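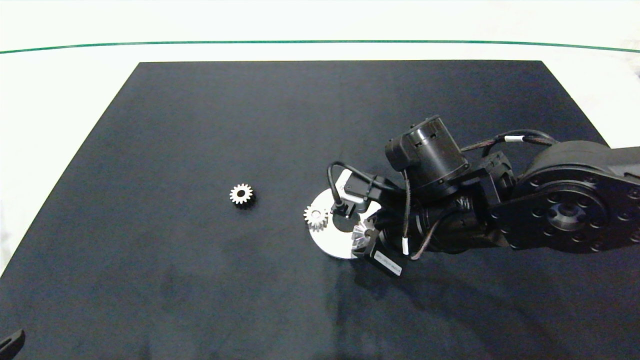

Came in for the morning session and stayed through lunch, wrote one visitor to our May open day, and I only wish I'd brought our own parts along instead of watching yours. We hear that a lot, and it has changed the way we run these visits, so let us tell you how they work now and what you'll find when you come.

The Karport Gear Bench

Demonstration visits and bench hire
Page last updated 28 November 2024

The Karport is a tabletop assembly bench for small gear work. It pairs a single robot arm with a flat work surface, and it's meant for shops that put together little gear sets in modest numbers and would like a machine to take over some of the picking and placing. We build it in our Wuralitz workshop, we use it there ourselves, and we've found that the best way to explain it is to put the kettle on and let people stand next to it for a while.

A brochure can tell you how far an arm reaches. It can't tell you whether your bevel gears are going to be a nuisance, or whether the person who'll be looking after the bench will get along with it, and those are the things people really want to know when they call us. So we run open days and private visits all year, and this page is mostly about those, with the equipment details further down for anyone who'd like to read up before making the drive.

What happens on a visit

We start at the bench itself. There's a short talk, and we do try to keep it short (we don't always manage), and then the arm goes to work on our standard demonstration job. That job is a small gear set on a round white disk: a spur gear and a bevel gear, both metal, the kind of parts that look simple until you ask a machine to set them down neatly. We picked it because most visitors have something like it in their own shop, and because small round parts give you plenty to talk about.

You're welcome to stop us at any point. Ask to see a step again, ask for it slower, ask what happens if a gear is laid down somewhere else on the mat. Some of our best visits have gone completely off the plan within the first few minutes, and we've learned to leave room for that.

After the demonstration we move on to what we call the hands-on hour, though it often runs over. You'll jog the arm yourself with one of us beside you, teach it a pick position and a place position, and run the two together at low speed. You don't need any programming background for this. If you can use a phone menu you can find your way around the teaching screen, and if you've used other arms before you'll probably be ahead of us by the end.

Then we sit down with your drawings or your parts, whichever you've brought, and talk honestly about fit. We have told people to stick with hand assembly, and we'll do it again. A bench that sits under a cover helps no one, and we'd much rather have you come back in a couple of years with the right job for it.

Bring your own parts

After the comment at the top of this page, and several more like it, we made this a regular part of every private visit. Bring a small box of the gears you handle every day, including a few of the scruffy ones. Perfect samples are lovely but they don't teach us much. If your gears arrive at your shop with a film of oil on them, leave it on. If they come with burrs, leave those too.

A few things help us get you further in the time we have:

A drawing or a plain sketch with the outside diameter, bore and thickness of each gear.
The plate, housing or fixture the gears go into, if you can spare one for the day.
A note of which faces or edges mustn't be touched.
One finished assembly, so we can see what "done" looks like.

We can't promise to finish a working job in one visit. What we can usually do is find out where the tricky spots are, and you'll leave with written notes on them whether or not you ever buy anything from us.

About the bench

The arm. A multi-jointed arm in black, mounted at the side so that the work area stays open to the person in front. Visitors sometimes expect something bigger. For this kind of work a smaller arm is easier to live with, and it's a good deal easier to stand near while you're learning.

The gripper. Points down over the work and can be swapped for another style if your parts need it. We keep several kinds of finger at the workshop and will happily try them on your gears. Finger choice is where most of the fiddling goes on, so please don't be put off if the first pair isn't right.

The work surface. A large matte black mat laid over a white tabletop. It stands up to daily use but it will show scuffs and smudges over time, and we think of it as a wearing part. Replacement mats come rolled and take only a few minutes to lay down. Let a new one rest flat overnight before you teach any positions on it – a curl in the corner can throw your heights off.

Base plates. The round white disk from our demonstration is available as a practice plate, and we'd suggest it for new owners. It gives you something to learn on while your own fixtures are being made. We also cut plates to order from your drawings.

Cables. Labeled with white markers so that you can trace a line without guesswork. We ask owners to keep the markers on when they re-route anything, and to leave enough slack for the arm to turn freely.

Software. The teaching screen comes loaded and set up. Jobs can be saved, copied and renamed, and we include the demonstration job so you can run it on your own bench and compare.

Three ways to see it

Open days. Free, no charge for coffee either. You'll share the bench with other visitors, which many people enjoy, as the questions other shops ask are often ones you hadn't thought of yet. Our next big one is planned for May, and we take up to 53 guests across the day, in groups of 10 or fewer at the bench, so that everyone gets a decent view.

Private visits. Just your team and ours, for half a day. This is the one to pick if you'd like to bring parts. Please send us your sketches beforehand so we can have suitable fingers laid out when you arrive.

Nedelcu road visits. The Nedelcu is our travel version of the same bench. It packs into 2 cases, with a total weight of 82 kilograms, and we can bring it to you if you have a sturdy table and a ground-floor door. Setting it up takes a good part of the morning, so we ask for the whole day. It has the same teaching screen as the Karport and runs the same saved jobs.

Trying before buying

If the visit goes well and you'd like longer with the bench, ask us about hire. You can rent the Karport by the month, with the practice plate and a starter set of fingers included, and part of the hire cost comes off the price if you decide to keep it. We'll come out to set it up and spend the first day with whoever will be running it. After that you can reach us by phone or email, and we do pick up the phone.

Owners who outgrow the single bench often move on to the Rerkholm, our two-station line, where one side can be loaded by hand while the arm works on the other. It's kept in the back hall at Wuralitz, and we're glad to walk you through to see it. Just mention it when you book so that we can have it powered up.

Practical notes for visitors

Parking is behind the building, and the entrance is on that side too. The door on the street looks more like a front door but it's kept locked, so please walk around. The demonstration room is on the ground floor with no steps. Closed shoes are required, long sleeves should be rolled up, and we'll give you safety glasses at the door if you haven't brought your own.

You may take pictures and video of our demonstration job as much as you like. When another company's parts are out on the bench, please ask first. We'd want the same care taken with yours.

Students and apprentices are very welcome on open days. If you're bringing a class, let us know early and we'll set aside a slot before the doors open to everyone else, when it's quieter and there's more time for each person to have a turn at the controls.

Booking

Use the visit form on our contact page and tell us a little about your gears: sizes, material, how many sets you build in a normal week. Rough answers are fine. We'll reply with some dates and a short list of anything we'd like you to bring.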